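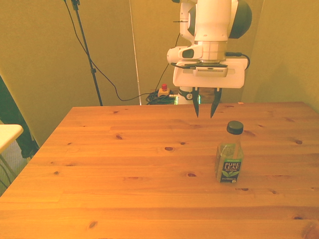

Hunen Shares First Results From Its Grasp Transfer Study

Sivstead, 14/06/2024. I've been itching to write this one! Our team at Hunen has finished the first round of Stutow, a method for teaching a robot arm to pick things up from a very small pile of human demos (and I do mean small).

We gave the arm 8 demonstrations per object, then moved the object to places on the table it hadn't been shown. Stutow got a clean grasp in 77 percent of trials. Our older method needed a whole afternoon of demos to get anywhere near that, so yes, there was cheering.

The trick is in how we treat the approach. Stutow learns the last stretch, when the fingers come down and close, separately from the long swing across the table. Clear plastic is still the hard part, because depth sensors tend to look straight through it, and we kept it in the test set on purpose.

Holding an item upright on the wood is where the closing step really earns its keep, and we spent three weeks on that alone. 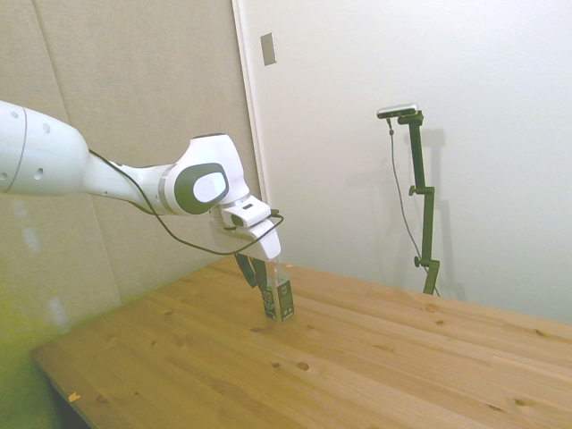 Imtiaz Sultana asked whether the score would hold up with a different gripper, and said a grasp study on one set of fingers only goes so far.

Fair point, and it's next on my list! We're planning a second round for September with seven new objects and another hand. The full write-up, failed trials included, is free from Hunen on request.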